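4. Running a Threshold Session

Pikico presents pairs of stimuli and records whether the participant reports a difference. The steps below cover the touch module. For hearing, see section 5.

Before you start, check that the stimulator is connected and that the session file has been saved under the participant's code.

1. Open the Sessions tab and choose New Threshold.
2. Select the body site. The default is the tip of the index finger.
3. Set the number of trials. A full session has 242 trials. The short version has 64 and should be used only for screening.
4. Read the instruction script aloud exactly as printed. Do not replace "Do you feel a difference?" with "Is there a difference?" The first asks for a report of experience, the second for a judgment about the object, and answers to the two cannot be pooled.
5. Press Start. The first 2 trials are practice and are not scored.

Note: Participants may answer "unsure." Record it as given. The Skirnness scoring option treats "unsure" as a separate response, while the Wuyts option counts it as "no."
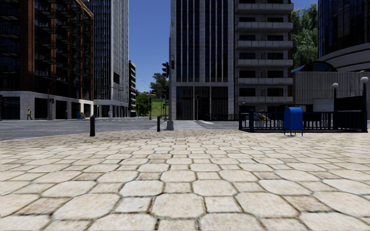
6. When the last trial ends, ask the participant to describe in their own words what they were attending to. Type the answer in the Report field, without correcting it.
7. Choose Close and Lock.

Caution: A locked session cannot be edited. If the wrong body site was entered, add a comment and run the session again.

Questions about the wording of the script should go to Esther Kioko, extension 728.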